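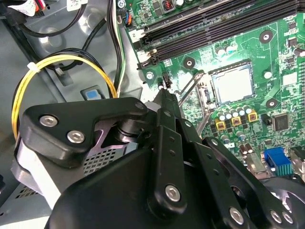

Motherboard inside its grey metal case.

We use cookies to remember your language and text size. Accept all | Manage settings

Skulteo Gallery Guide – set-up notes
Section 3: Building your first exhibition
By the Histora help desk
Last updated: September

Right, you've installed Skulteo and logged in, and you're looking at an empty page with a big plus sign on it. This section gets you from there to a room-by-room guide that visitors can open on the gallery's tablets. I'll use our own show at Pallesero as I go, because I built it in Skulteo and made most of the mistakes you can make (some of them twice!).

Before you start

Have your list of works as a spreadsheet, one row per object. You need a title, a maker, a date and an object number. Everything else can wait. Our list had 3012 rows because I'd exported the whole store by accident, and importing the lot took most of an afternoon. Only export what's going on the walls, plus a few spares if your curator is the sort who changes things late.

3.1 Import your works

1. Open Collection and choose Bring in a list.
2. Pick your spreadsheet. Skulteo shows you the first few rows so you can match your columns to its own.
3. Match Object number first. If you leave it blank, Skulteo makes up its own numbers and you'll never marry them up with your store again.
4. Press Check. Rows with a problem turn amber.
5. Fix the amber rows in your spreadsheet, save it, and bring it in again. You can edit them on screen, but those changes vanish the next time you import.
6. When you're happy, press Keep.

Note: accents survive only if the file was saved as UTF-8. One of our rooms is called Hồ, after the lake drawings in it, and my first go came through as H followed by a question mark and a little box. It looked dreadful on the tablets.

3.2 Make your rooms

1. Go to Rooms and press the plus sign.
2. Type the name as it appears on the wall text, capitals and all.
3. Drag works in from the left. The order here is the order visitors see, so walk the room with your hanging plan before you do this bit.
4. Set the way in and the way out. If a room has two doors, choose Either way and Skulteo will ask the visitor where they're standing.
5. Repeat for the other rooms.

I'd keep it to one screen room per real room. I did try splitting our long gallery into halves – lovely on paper, very confusing for anyone who came in at the wrong end.

Caution: deleting a room also deletes any labels you wrote inside it. The works themselves go back to Collection, but your words are gone. Copy them out first.

3.3 Write the labels

1. Click a work and open Label.
2. Put the short text in the top box. It stops at 400 letters or so and won't warn you.
3. Longer stories go under Read more.
4. Add the lender's credit line exactly as it's worded in the loan agreement, even if it's clumsy.
5. Tick Ready. Anything without a tick stays hidden.

Note: the small number beside Ready is a running total for your whole collection, spares included. Mine sat at 1079 for days and I thought it was stuck. I'd just left the filter on Works on paper.

3.4 Try it before you open

1. Press Preview and choose Tablet.
2. Walk through every room in order, then backwards.
3. Switch the text to Large and look for titles running off the side. German ones are the usual culprits.
4. Turn off the wi-fi and try again. Pages you've already opened should still load.
5. Press Publish. It takes a few minutes to reach the tablets, so have a cup of tea and don't press it again.

Caution: Publish replaces whatever is live, including last season's show. If you want to keep the old one, choose Put away from its menu first.

Audio tours and sign language clips have their own steps in Section 4.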